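Zadaneo - garra de pulso com câmara para manutenção de placas-mãe

O Zadaneo nasceu na bancada da Yorath, onde passámos muitas tardes a tentar tirar e voltar a pôr processadores com garras pensadas para caixas de cartão. Quem já trabalhou com sockets sabe que há pouca folga e que um contacto dobrado estraga o dia inteiro, e foi com isso na cabeça que desenhámos esta garra de dois dedos estreitos, com a câmara montada no pulso e o software Skillard já incluído no conjunto.

O método por trás do produto é da Mabli Harries e da Siwan Kneath, e gostamos de o contar com algum pormenor porque muita gente nos escreve a perguntar. A política de controlo aprende só com a vista do pulso, sem câmara fixa por cima da bancada. Foi treinada com 1532 demonstrações teleoperadas em 39 modelos de placa, de servidores antigos a estações de trabalho, e cada demonstração foi cortada em fases: aproximação, alinhamento, contacto e recuo. A fase de alinhamento tem um modelo próprio, que toma como referência a moldura metálica do socket - o processador em si reflecte demasiado a luz para servir de guia.
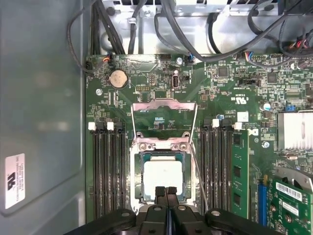

Vista da câmara do pulso sobre uma placa Dell, com o processador no socket e a moldura de retenção levantada.

Nos nossos ensaios, o ganho maior veio de separar o alinhamento do contacto. Com uma política única, a garra hesitava junto à alavanca e às ranhuras de memória; com as duas fases separadas, o movimento ficou bem mais calmo e passámos a precisar de menos correcções do operador. Continua a custar-nos quando há cabos soltos a atravessar o socket, e é nisso que a Siwan está a trabalhar para a versão de Fevereiro.

O conjunto traz a garra, a câmara, 2 pares de dedos e a licença Skillard para um posto. Os dedos são peças de desgaste e recomendamos trocá-los ao fim de 3000 ciclos, ou antes, se as pontas mostrarem marcas. A montagem em braços Mevov é directa; para outros braços temos flanges adaptadoras, basta dizer-nos o modelo quando pedir o orçamento.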